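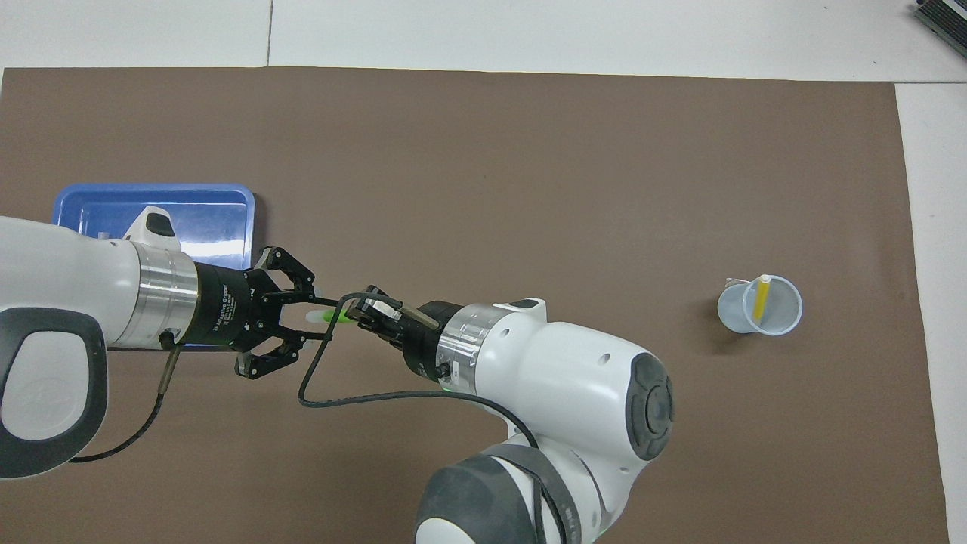
Para Kiều Quan, o erro mais comum em sistemas de dois braços é planejar cada um em separado e deixar a sincronização para o fim. Vy Từ, que mantém o planejador de movimento da Ranora, concorda só em parte.

"Planejar separado funciona bem enquanto os braços estão longe", diz ela. "O problema começa quando as duas garras chegam perto da mesma peça. Aí um braço vira obstáculo do outro, e obstáculo que se mexe."

A versão atual do software, chamada internamente de Starno, trata os dois braços como uma única cadeia durante a passagem de um objeto e volta a separá-los depois. A troca de modo custa 34 milissegundos. Vy acha muito. "Dá para baixar. Mas antes eu quero resolver os cabos."

Os cabos aparecem várias vezes na conversa. O modelo de colisão conhece os elos e as garras, mas não sabe onde está um cabo que pende do punho. Por enquanto, a equipe usa um volume de folga em torno de cada flange e proíbe certas rotações. "É grosseiro. Perdemos configurações boas por causa disso", admite.

Na percepção, a escolha foi usar objetos pequenos e de cor viva, como a peça verde-limão dos ensaios de mesa. Pergunto se isso não facilita demais. "Facilita, e é de propósito. Se a passagem falha, quero saber que a culpa é do planejador e não da segmentação. Objeto transparente fica para outra fase. Um copo de plástico, hoje, a câmera de profundidade lê mal."

O conjunto de testes em simulação tem 2000 passagens, com 400 reservadas para regressão. Cada alteração no código roda primeiro nessas 400. O registro guarda a trajetória pedida, a executada e o instante em que cada garra muda de estado.

E quem decide a hora de soltar? "O braço que recebe. Ele confirma a força nos dedos e só então o outro abre. Já tentamos por tempo fixo e abandonamos."

A próxima versão está prevista para novembro, com o limite de rotação do punho calculado em tempo de execução.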